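3.2 Who decides when a towel is done?

I went into the interviews thinking we'd talk about chore charts. What people wanted to talk about was towels! Specifically, when a kitchen cloth has been used enough to go in the wash, and who in the apartment gets to say so. Sumaiya Haque and I had put one throwaway question on this at the end of the guide, and by the second household we'd moved it to the top.

The five households in Dollis split pretty clearly. Four of them had what I'm calling a silent rule (everybody follows it, no one remembers agreeing to it). In one flat the rule was smell. In another it was Thursday, full stop, even if the cloth had gone up the night before. The fifth household had no rule and two very annoyed roommates, and I could have stayed in that kitchen all evening.

Obeidat and Awwad, in their February working paper, treat this sort of thing as a fight over standards of cleanliness. I like that paper a lot, but I don't think it fits what I heard. My people mostly agreed on what clean was. They disagreed about whether hanging a cloth up counts as doing something with it. For some it meant "still in use." For others it meant "I've noticed this and I'm leaving it for you," and you can guess how that went over.
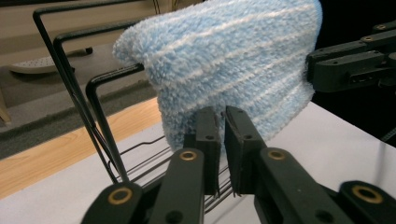

Figure 4. A striped light blue microfiber cloth draped over a black wire rack.

I come back to hanging as a kind of message in Section 5, along with Fouad Ghanem's objection that I'm reading way too much into laundry. He may have a point about the smell household.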